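Praven to Require Tags on Hanging Fabric in Public and Rented Rooms

Print this article
E-mail this article

PRAVEN, January 2024 - Owners of halls, studios, meeting rooms and other rented space in Praven will have to show that their curtains and drapes resist fire under a rule the city council passed this month. The rule takes effect in July.

It covers any piece of hanging fabric larger than 32 square feet in a room that is open to the public or rented out by the hour, day or month. Each piece must carry a sewn or riveted tag showing when it was made or last treated. Pieces without a tag must be tested by the fire department, treated and tagged, or taken down.

The city counts 462 rooms that fall under the rule. Most are in churches, clubs, schools and the older commercial buildings near the river, where large spaces are often divided by curtains instead of walls.

Until now Praven has followed the state code, which deals with fabric in theaters and in halls with fixed seating. Smaller rooms were left out. Fire inspectors asked the council to close the gap last year after a lamp set fire to a drape in a basement rehearsal room at Czarnecka Hall. The fire was put out before it reached the stairs and no one was hurt, but smoke damage kept the hall closed for the rest of the season.

The inspectors' report on that fire said the drape had no tag and that the hall had no record of where it came from. It had been passed along from another building.

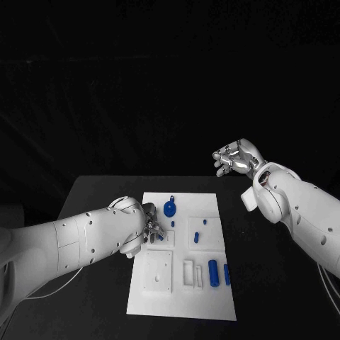
What the Rule Covers

The text lists stage curtains, room dividers, wall drapes, photo and video backdrops, and fabric hung from ceilings. Window curtains are exempt unless they reach the floor. So are flags, banners and quilts hung for display, as long as they are under the size limit.

Size is measured piece by piece. Two panels hung edge to edge on the same rod or track are treated as one piece, a point that was added after the first reading. Several owners had asked whether they could get around the limit by cutting a large drape into strips.

Fabric made from fibers that resist flame on their own needs a tag from the maker and nothing more. Cotton, wool blends and most cheap synthetics will have to be treated. Treatment wears off with washing, and the tag on a treated piece is good for five years or until the piece is washed, whichever comes first. Dry cleaning voids the tag as well unless the cleaner certifies that the treatment was renewed.

Costs and Testing

The fire department will charge $70 for a visit, no matter how many pieces are checked. An inspector clips a narrow strip from the hem, takes it outside and holds it over a flame. If the strip goes out within two seconds after the flame is removed and does not drip, the piece passes and gets a city tag on the spot.

Owners who want to treat their own fabric may use a spray or a dip. The rule does not name a product, but it does require a label stating that the product is meant for the type of cloth being treated. Darkine, the spray stocked by the two hardware stores in town, is labeled for cotton and other natural fibers only. Owners with polyester drapes will need something else or will have to send the pieces out.

Zusano, which rents drapes and staging from a warehouse on the east side, told the council in writing that all of its black stock is already tagged and that its colored stock will be done before summer. The company said it expects to raise rental prices slightly. It has also asked the city to accept a single certificate for each truckload in place of a tag on each piece. The council turned that down.

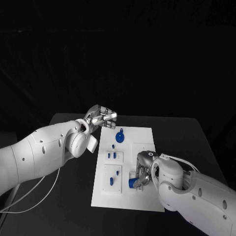 Temporary drapes drew the most questions at the public hearing. Several tenants said they put up fabric for a day or two at a time and did not think of it as part of the room. The rule makes no exception for short use. A plain black backdrop that hangs in folds behind a table, like the one in the picture, is treated the same way as a stage curtain if it is over the size limit, and the tag has to be somewhere an inspector can reach without a ladder. The lower hem on the back side is the usual place. Lamps and other hot equipment must be kept three feet from the fabric whether it is tagged or not.

The owner of the building is responsible for fabric that stays with the room. A tenant who brings fabric in is responsible for that fabric, and owners may ask to see the tags before handing over a key. The city plans to post a one-page form that can be attached to a rental agreement.

Penalties

A first violation brings a written warning and 30 days to fix the problem. After that the fine is set by the number of untagged pieces, up to a limit of $2,000 for each room. The fire department can order a piece taken down at once if it blocks an exit sign or covers a sprinkler head, which was already illegal.

Nonprofit groups can ask for the testing fee to be waived. Requests have to be made before the visit, and the form is available at the permit counter in city hall and at the main fire station.

Inspections under the new rule will start with rooms below street level and rooms that have only one exit. The fire department said owners may book a visit before July, and tags issued early will be dated from the day of the test. Drapes already tagged under the state code do not need to be tested again until the date on the tag runs out.

Print this article
E-mail this article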